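Best finish for a maple board used with toy blocks?

Posted 12th June by Jalen Kowalczyk

I have a glued maple board that gets used as a play and sorting surface for shaped blocks - cubes, cylinders, a star, that sort of thing. It sits on a pegboard table, so the underside gets air through the holes. The top is bare wood and it's starting to feel fuzzy.
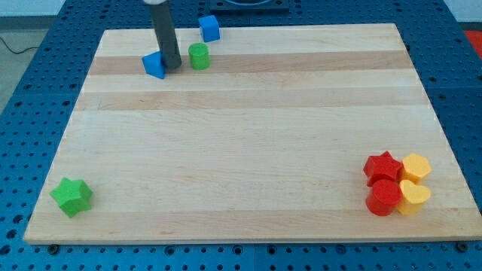

I don't mind the darker bands in the grain and don't want to stain over them. I just want something that wipes clean and won't come off on the blocks. Oil, wax or varnish? It was last sanded in December.

haddad_joinery
Water-based clear varnish, matte. Wipe the board with a damp cloth first to raise the fuzz, let it dry, then sand lightly with 180 grit. Put on 2 coats and rub down between them. Do both faces and the edges, end grain included. If you only seal the top it can cup, pegboard or not. Leave it about 40 hours before you put anything on it. Oil-based will turn maple yellow.

Varkham
I used mineral oil on mine. Looks nice but you have to keep doing it.

TessL
Agree with the varnish. Check the can to see if it's OK for toys once cured, some say so and some don't.

Related
Removing glue lines from a maple panel
Pegboard table sagging in the middle
Lorkmont clear wax - how long to dry?
Cleaning foam blocks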